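Review: the Vusix two-arm table kit, tried at the Plemow open day

I'd been going back and forth over this kit since May, so when Huttunen (they're the ones selling it over here) put on an open day at Plemow I booked the first slot and drove 342 miles there and back. Worth it for the coffee alone!

You get a pair of black arms, the rail frame that goes round the table, and the Gornonholm software. The plastic fruit and veg is extra, which I think is a bit cheeky.

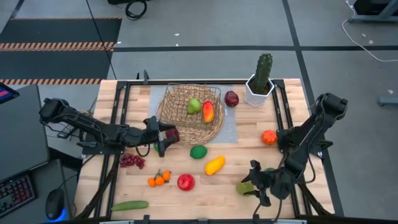 I had two goes. The arms feel lighter than I expected, and the joints move nicely with hardly any judder. Small round stuff is where I struggled – I kept nudging the lime along like a bad golfer. The menus are a pain as well, with far too many clicks before you can start anything.

What I did love was the gripper camera. It's quick to set up, but swing the arm fast and the picture goes to mush, so take it slowly.
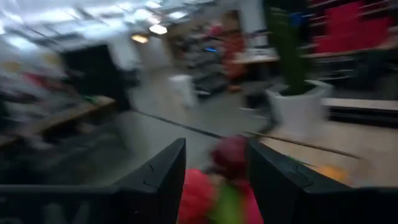
View from the gripper camera, moving at speed.

Price on the day was £951 for the basic kit. I'd want better menus before paying that, but I've asked them to ring me when the next update's out.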